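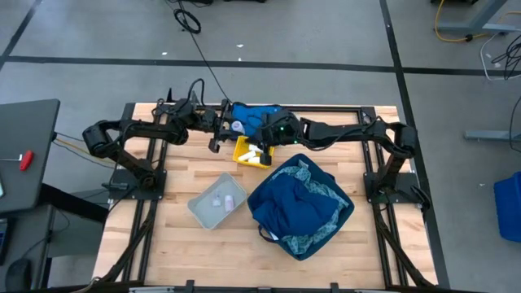 Sadlow asked whether the small bottles should stay in the same bin as the cloth items, as they had before April. The meeting agreed that they should not. Bottles go in the small bins, fabric goes in the large one, and nothing is to be stacked on top of a bottle.

Minutes, packing and storage meeting, 12th August
Present: Sadlow, Aquino, Kamus (items 2 to 6)

2. Bin sizes. Gitalico has quoted for 13 more bins in the small size. Accepted. Large bins are not needed at present.

3. Labels. Aquino reported that labels on several bottles are coming loose at the corners. Replace when half the text is unreadable. Kamus to order a roll of 4,000.

4. Cloth. Folding before packing was discussed. Kamus objected on grounds of time. No decision; carried over.

5. Bench surface. To be wiped with a damp cloth at the end of each shift. No solvent on the wood.

6. Any other business. Lids without a matching container to be kept for one month, then discarded.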